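Trulari handling cell - progress report to Mestulo
2 min read | 8 shares

1. Setup

The table stands on the carpeted floor at Jorniswood, with the basket on the left half and the white test cloth to its right. Both grippers are cabled. Cable routing along the near edge is still provisional.

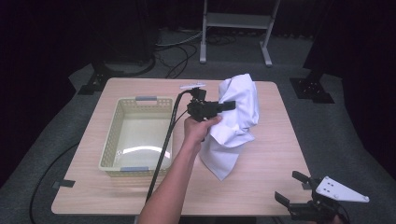 2. Gripper maintenance

Jianguo Kang refitted the jaws in July after 400 cycles. Finger screws were retorqued and the opening rechecked against the Ren drawing. The counter now reads 813 cycles, 690 of them on cloth.
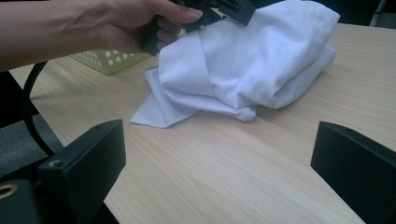
Finger alignment has held since the refit. Remaining wear is in the linkage, where the brass-colored bushings are inspected weekly for play and lint. Fabric can drape over the arms and hang down between them, so the inspection includes the gap beside the central block.

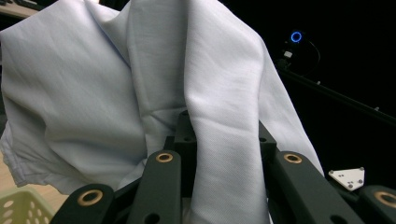 One spare set of bushings is in stock - a second is on order. The open items are cable strain relief and a written cleaning interval for the linkage. Both are due before the next payment request.

0 comments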